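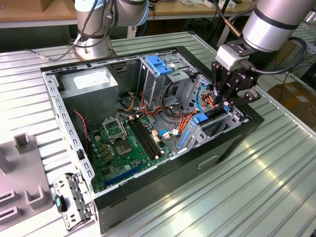

Okay, long thread about the PC teardown cell and the software behind it, because a few of you asked after my grumpy post in June and I promised I'd write it up properly once I had slept.

The planner we started with treated every cable as a solid obstacle. Perfectly sensible if you're moving boxes around! Inside a desktop tower it means there is no path to anything, ever. We'd ask it to reach the drive cage and it would think for 53 seconds and come back with nothing.

So Jade Leclerc rewrote the cost map over a long weekend (thank you Jade, I still owe you lunch). Metal is hard. Board is hard with a margin. Cables get a price instead of a wall, and the price goes up the more of them you push and the further you push them. Suddenly there were paths again.

The segmentation model behind that map is a small one. We labeled 1157 crops by hand, mostly me, mostly in the evenings with the radio on. Black cables in a black shadow are still miserable, and orange and yellow ones it gets nearly every time. If you are starting something like this, please spend your labeling hours on the black ones, I did it the wrong way round.

Next, the latches. Blue plastic, lovely color, couldn't ask for an easier thing to find in an image. Finding them was never the hard part though. We need the direction the latch moves in, and the same blue lever can slide, pivot or squeeze depending on which case you've opened.

For that we use what we call a poke routine, which lives in Drallska, our little skill library. The finger touches the latch, pushes very lightly along a candidate direction, reads the wrist force, backs off, and tries the next one. There are 11 candidates in the list and it's sorted by what worked on earlier cases. Slow and a bit silly to watch, but I'm very fond of it.

A bug that ate two whole days: the force readings drifted whenever the wrist rotated past a certain angle. I blamed the filter, then I blamed the sensor, then I blamed Kerstin Kuhlmann's gravity compensation (sorry Kerstin). We had the payload mass right and the center of mass still set for the old gripper mount. One line in a config file. There's a startup check for it now.

The two arms share one scheduler, and I'd do that differently if I began again. Each arm reserves a chunk of space over the table before it moves, and the chunks are far too generous, so one arm spends a lot of time politely waiting. I'd like to reserve along the path in time slices instead. It's on the branch called stiledside-timing if anyone wants to look at something half finished.

Next week I'm working on regrasping in the cable area, so when a grip slips we replan from where we are instead of going all the way home first. Going home costs 34 seconds a try and I have watched it so many times that I hear it in my sleep. More when I have something to show, and thanks for reading all of this!

3 min read

Comments (3)

Fellix: The price-for-cables idea is nice. Do you cap it anywhere, or can the planner decide to shove the whole bundle if the goal is worth enough?

Wong: Center of mass in a config file, oh no. Same thing got us last year and we also blamed the filter first.

Kerstin Kuhlmann: Apology accepted.

More from this author
Why our force threshold is a curve now
Labeling cables, part one
Notes on screw detection under bad light
Drallska: how the skill files are laid out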